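Keep the Repair Counter Open

By Tsz-kin Chien
December 27, 2022

The Stirkwood library plans to close its repair counter in July and use the room for storage. I think that is a mistake, and I want to say why before the vote.

The counter opens two evenings a week. People bring in lamps, toasters, zippers, chair legs, and radios. Last year 1110 items came across it. Some were fixed on the spot, some went home with a list of parts to buy, and some were past saving. The whole thing costs the town 17 cents a month per household, less than we spend on the holiday banners along Marnik Street.

The argument against it is that new things are cheap. A toaster at Chuang Hardware sells for less than an hour of a skilled person's time. I accept the arithmetic. But the hour at the counter also teaches the owner how the thing comes apart, and the next repair may get done at home. I learned to replace a lamp cord there at the age of forty-six. I have since done it for my sister and two neighbors.

Then there is the matter of what we buy in the first place. After a few evenings of watching cases being pried open, you start looking for screws before you look at the price. I now turn things over in the store. I put up with an ugly countertop for years longer than I might have, and I don't regret it.

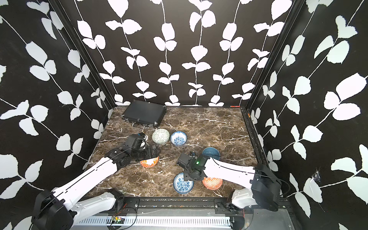
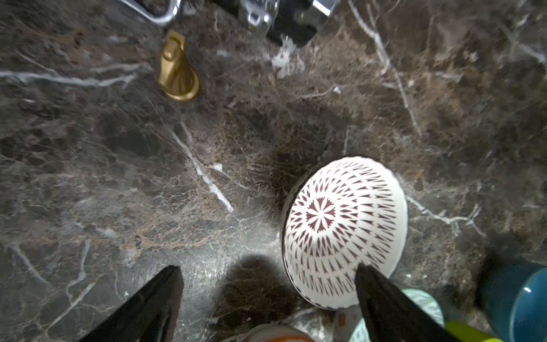 Brown marble pattern, pale veins.
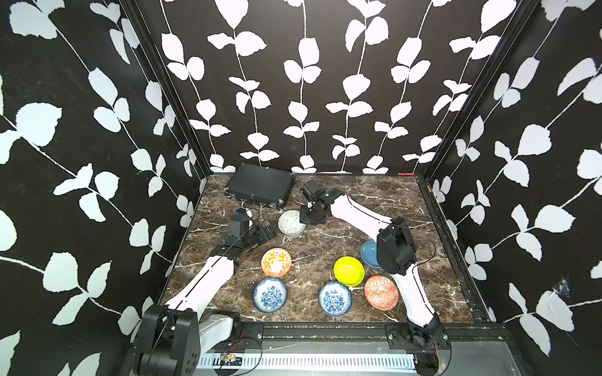
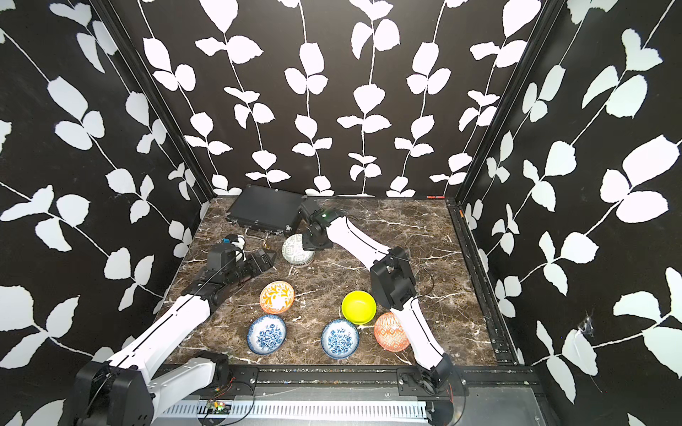 Couldn't people just take their broken things to a regular repair shop?
The last one in town, Rakine Appliance, closed 6 years ago, and the nearest one left is a long drive that few people will make for a fan or a radio.

The second argument I hear is about liability. Someone might take home a badly wired lamp. The counter already handles this with a signed form and a test at the outlet before anything with a plug goes out the door. If the town lawyer wants a stricter form, write one. Closing the room is a large answer to a small problem.

Storage is the weakest reason of all. The library has a dry basement with half its shelves bare. Old tax binders can go down there as well as anywhere.

I would support some changes. The counter could close in August, when hardly anyone comes. It could ask for a small payment toward solder and thread. The vote is at the next town meeting, and written comments can be left at the front desk until then.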